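Checking the wrist camera and gripper in the simulated cell

Posted by Arne Oltmanns, 2026-07-02

Before any run goes out to the Busari cell, the wrist camera and the two-finger gripper get checked in simulation first. The job is short once you have done it a few times, and it should be repeated whenever the camera mount, the finger models or the room file changes. These steps assume you already have the Kulus simulator installed and can open the Busari room.

What you need

The current robot file, with the gripper attached.
The room file, including the wall pictures.
A saved joint pose called "home".
The Wiriya logging script, if you want to keep the results.

Step 1. Load the room and send the arm home

Open the room and let the physics settle before you touch anything. Send the arm to home and wait until the joint readings stop moving. If they creep, stop and check the gain settings. A drifting arm will spoil every step that follows.

Step 2. Check where the camera sits

Switch the main view to the wrist camera. The gripper housing should run along the bottom of the view, with the fingers rising from it. If the housing is missing, the camera offset was probably reset when the robot file was exported. Copy the offset from the last good file and reload.

Don't correct a bad view by changing the field of view. It can look right at one distance and still be wrong at every other one.

Step 3. Open and close the fingers

Run the open command with nothing in the gripper. Both fingers should travel outward by the same amount. Close them slowly and watch the gap. If one finger leads the other, look at the mimic joint in the robot file. The multiplier should be 1 or -1, depending on how the finger axes are drawn.

Do 11 full cycles. We used to do two, until Kittipong Boonchu found a joint limit error that only showed up on the later ones.

Step 4. Turn the wrist

With the fingers open, rotate the wrist in small moves and look at the walls as you go. The wall pictures are useful here — flat gray walls give you very little to judge rotation by. The picture should swing in the view while the gripper stays fixed at the bottom. If the gripper shifts too, the camera is attached to the wrong link.

Step 5. Line up with an object

Bring the gripper to the brown tube object and stop before you close. The narrow end should point into the gap between the fingers. Check the contact settings now:

Step size: 2 milliseconds
Solver iterations: 7
Log limit: 3,000 lines

If the object jitters when the fingers touch it, lower the step size before you raise the friction.

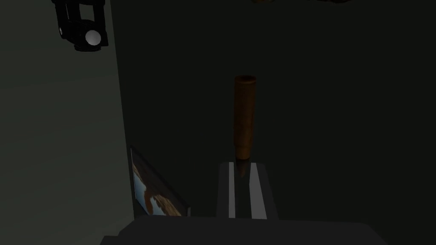
Wrist views in the simulator.
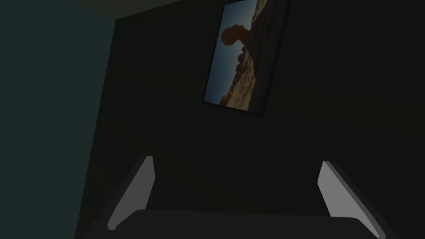
Reading time: 3 minutes

Save the pose and the camera offset under the same name, so they can be loaded together later. The Flerby cell uses a different housing, and its offset will not work with this robot file. Keep the two folders apart.

The contact settings were last changed in September. If your copy is older than that, pull the new file and start again from Step 1.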